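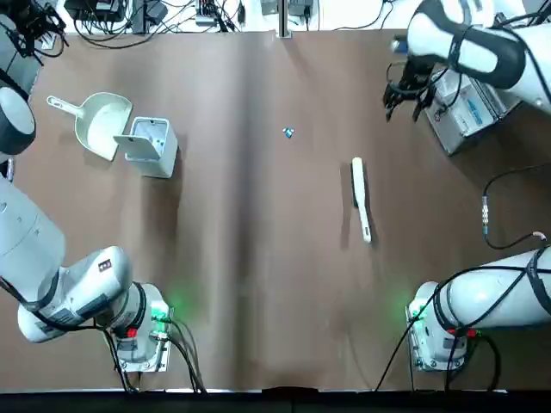
Bulora Home Automation Club – members' mailing list

Subject: Re: Are we anywhere near a machine that does chores?
From: Lamisi Agbenyega
Date: Wed 11 March

Hello everybody,

I promised a proper answer to this one and then let it sit, so I hope you'll forgive me, and I hope you have a cup of something next to you, because I've never managed to write a short email to this list and I doubt I'm going to start now. I've kept the earlier message in pieces so I can take it point by point.

> My sister asked me over dinner what on earth we do at the club, and I said
> we talk about robots for the house, and she said fine, when can I have one
> that cleans up after the kids? I didn't have a good answer. We have all seen
> the videos. There are arms folding shirts, arms making coffee, arms loading
> dishwashers. Are these real? Could I buy one in the next few years?

First of all, tell your sister she has asked the right question. I think the videos are mostly real, in the sense that the arm really did fold that shirt. What they don't tell you is how many shirts it was given, or whether it had ever met that kitchen before. A machine that can do a thing and a machine that can be left alone to do it are a long way apart, and I'd say most of the work still ahead is in that stretch.

The job at the top of this message is the one I'd offer her as a yardstick. A little blue scrap on brown paper, a white hand brush, a dustpan, a small bin with its lid open, and an arm on either side. Sweep it up and throw it away. Any of our kids could do it by the age of five (whether they would is a different conversation!), and it's still a lovely hard problem for a machine.

Think about what your own hands do. You pick up the brush by the handle, and without giving it a thought you turn it so the bristles are facing the right way. The brush in that picture has its handle pointing down the table and its bristles along one side, so a gripper has to come at it from a sensible direction and then get it turned around in the air, or put it down and try again. Your other hand has already taken the dustpan and pressed the lip flat. Then you push, and you feel it through the brush when you're pushing too hard, and you ease off. A parallel gripper, which is two fingers that open and close like a clothespin, has very little of that feeling unless somebody builds it in.

And then there's the scrap itself. It's no bigger than a bottle cap. Small light things don't go where you send them. They roll, they hop over the bristles, they stop just in front of the lip of the pan and refuse to go in. You and I flick the pan forward a hair and catch it. A program that was only told "brush moves from here to there" will finish its stroke, perfectly content, with the scrap still on the table.

> I thought the point of the newer systems was that you don't tell them
> where to move. You show them the job a lot of times and they work it out.
> Doesn't that solve it?

It helps a great deal, and it's the reason I'm more cheerful about all this than I was when I joined. Some of you will remember that we tried a small version ourselves, with the Zisum arms that the club bought secondhand. We guided them through wiping a tray 84 times over one long weekend, with Padell (our software, for newer members, named after absolutely nothing) recording every motion. After that the arms could wipe the tray. They wiped it quite nicely, in fact, and I was as proud as a grandmother.

Then we moved the tray over by a hand's width, and they wiped the table.

We went on to do 369 showings in all, moving the tray, changing the sponge, turning a lamp on and off, and it got steadily better. I'd call it good by the end. But that was one chore with one tool, and it ate most of our winter. Sweeping needs two tools used together, and then the emptying, where the pan has to be tipped over an opening that isn't very big. If the scrap falls beside the bin, the thing has to notice and start over. Noticing is the part I'd put my money on if I had any. People who write in to the list tend to ask about strength and speed, and I always want to ask them back, how does it know it's finished?

> My brother-in-law works on a packing line and he says they have had robots
> for years and they never miss. Why is a factory easy and my kitchen hard?

Ah, I'm glad you brought him into it. I used to work at Carhuamaca, on the packing side, so I have some affection for this subject. Your brother-in-law is right that the old machines hardly miss, and the reason is that everything around them has been arranged so they can't. The boxes come down the same belt at the same angle. There's a guide rail. If a box is crooked, a person straightens it before the machine ever meets it. We had 2 palletizing cells and they were wonderful, I could have watched them all day.

But do you know what we never automated? The sweeping. Every shift ended with someone walking the line with a brush and pan, picking up strap ends and bits of torn label and whatever else had fallen under the rollers. It was me, a good part of the time. Management looked into it once and got a price for a floor machine, and it would've done the wide aisles beautifully – and the aisles were never where the mess was. The mess was in the corners, behind the feet of the conveyor, on top of the scale. So the shop floor has its kitchens too, if you see what I mean, and your brother-in-law might enjoy being asked who cleans under his line.

> So what do I tell my sister?

I'd tell her that the robot vacuum is a real chore machine and she should be pleased with hers if she has one. Same for the dishwasher, which we all forget to count. Those do one job, in a shape somebody designed around the machine. For anything with hands, I'd tell her that she'll see tidy demonstrations every month and that a fair test is to ask three things of each one. Was the object somewhere new? Did anybody step in? And what happened when it dropped something? If the people showing it off will answer all three without wriggling, I'd pay attention to them.

As for years, I really don't like to guess. I've been wrong in both directions. I thought speech would take forever and I thought laundry would be quick. I can see a two-armed machine doing a bench-top sweep reliably in a workshop before I can see one doing it under your sister's kitchen table, with a chair in the way and a toddler holding the brush.

A couple of practical things while I have you. For the spring project I'd like us to try the brush and pan with our own arms, and I'd like to begin with just the last part, tipping the pan into the bin, with the pan already in the gripper. If that goes well we can work backward to the sweeping, and leave picking up the brush until the end. We can use crumpled paper to start and get to lentils when we're feeling brave. I'd like up to 48 showings recorded before we let Padell try anything on its own, and I'll bring sandwiches for anybody willing to sit and do them.

If someone has a small bin with a hinged lid that they don't mind losing, please speak up. A light one is fine, we can weigh it down with a bag of sand. I also need the spare gripper pads back from whoever borrowed them, no hard feelings, they were in the blue cookie tin.

And do bring your sister along one evening! I'd like to hear which chore she'd hand over first. Mine is the bathtub, and I haven't seen a single video of that.

Warmly,
Lamisi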